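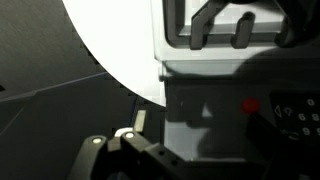

Startseite > Beiträge > Lebensmittel und Küche > Abschnitt 3

Lesezeit: 2 Minuten

3.2 Quellverhalten der Linsen

Für die zweite Versuchsreihe wurden Berglinsen der Firma Baumgartner in ungesalzenem Wasser eingeweicht. Jeder Ansatz enthielt 3000 g Wasser, die Einweichzeit betrug zwei Stunden. Takeda und Hattori haben die Linsen danach abgetropft und gewogen. Die Ansätze mit Leitungswasser aus Dranberg nahmen weniger Wasser auf als jene mit enthärtetem Wasser — dieser Unterschied blieb auch nach dem Kochen bestehen. Ob die Schale oder der Kern die Aufnahme begrenzt, können wir mit diesen Daten nicht entscheiden.

Kontakt: Ayane Aoki, Dranberg | © Nukness | Nach oben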